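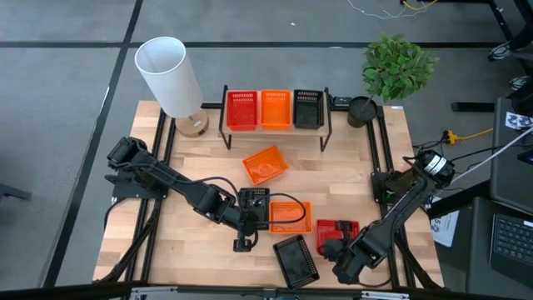 Lưu, storage and fittings editor

The product lead at Gullska would like shoppers to think about baskets the way they think about drawers. "A basket is a drawer with no cabinet," she said when we spoke in February. "You pull it out, use it, put it back. The shelf only has to hold it level."

Her range comes in red, orange and black. Color is the labeling system. In the Durkness flat where she tests layouts, red is for mail, orange for chargers and black for whatever has no category yet. She keeps three in a row on the shelf, between the lamp and the plant, and does the sorting on the table in front.

Durability came up early. The Flalbridge workshop puts each mold through 253 trial pieces before a production run of 3000. "The corners are what we check," she said. "A rounded corner spreads the load. A square one whitens and then splits."

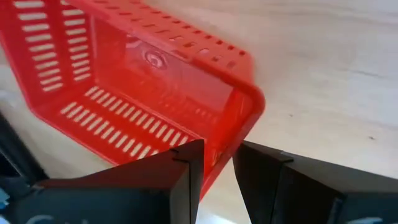
The slots get the same attention. "They take weight out and let dust through," she said. "Make them too wide and a pen goes through as well." An earlier version had wider openings, and she withdrew it after 1000 pieces.

She advises against stacking full baskets. For cleaning she uses lukewarm water and a soft brush, worked along the slots. A lidded version is planned, in black first.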